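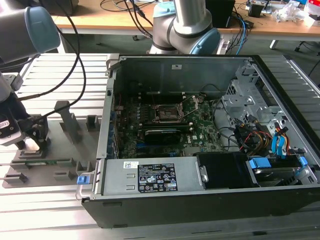 Figure 3. A desktop unit with the side panel removed, seen from above. The CPU socket is empty and its load bracket is open. The graphics card, power supply and hard drive are in place.

4.2 Order of disassembly

Desktop computers reach the Tratdale site on pallets, mostly from offices and schools that replace their machines in one batch. The units in our sample had all been retired from desk use. We recorded the order in which workers took parts out, the fasteners they met, and the points where they had to stop and change tools or turn the case.

The side panel came off first in every unit. With the case lying on its side, most of what the worker needs to reach faces up (Figure 3). Workers were free to choose their own order after that, and two patterns were common. In the first, which we call board-first, the worker went to the processor before anything else. The processor has the highest resale value per gram of any part in the case, and it is easily damaged if something is dropped on it or if it is left in the socket while the board is being lifted. In the second pattern, drives-first, the worker removed the hard drive and passed it to the data destruction station before touching the board.

Figure 3 shows a unit at a stage typical of the board-first pattern. The socket pins are exposed at this point, and a board intended for reuse needs a cover over them before work goes on. Graphics card, power supply and drive are still in their positions, and the cables have not been cleared from the chassis. Site rules at Tratdale call for the cover to be fitted as soon as the processor is out. In practice some workers waited until the whole board was free, and bent pins were the most frequent reason for a board to be moved from the reuse bin to the scrap bin.

4.3 Fasteners and latches

Screws took up the largest share of handling time. Colored plastic parts, such as the blue release latch and the blue mounting tabs on the drive carrier in Figure 3, made a clear difference to how quickly workers found the next step. New staff in particular looked for color before they looked for screws. Where a tab or latch was the same color as the metal around it, they tended to reach for a screwdriver first, and in a few cases they bent the bracket.

Power supplies were slower. Their screws are often partly hidden by other parts, and the unit can't be lifted out until its leads have been unplugged and pulled free. Workers who unplugged all the leads before loosening any screw had fewer interruptions than those who switched between the two. The rating label was left in place whenever it was legible, as the buyers of used supplies ask for it.

4.4 Cables

Cable bundles were the main obstacle in the lower half of the case. Power leads and SATA cables commonly run under or around the drive cage, and a perforated cage with stamped tabs has many edges on which a connector can catch. Two approaches were seen. Some workers cut the leads near the supply, which is fast but leaves the supply fit only for scrap. Others unplugged each connector and drew the bundle out in one piece. Su-bin Ki, who trained the staff during the January trial, taught the second approach, and it became the usual one after her sessions. Cutting went on for supplies already marked as failed.

We did not record the cable length recovered from each unit. Copper content was estimated by weight at the end of each shift, and those results are given in Section 5 with the figures for steel and aluminum.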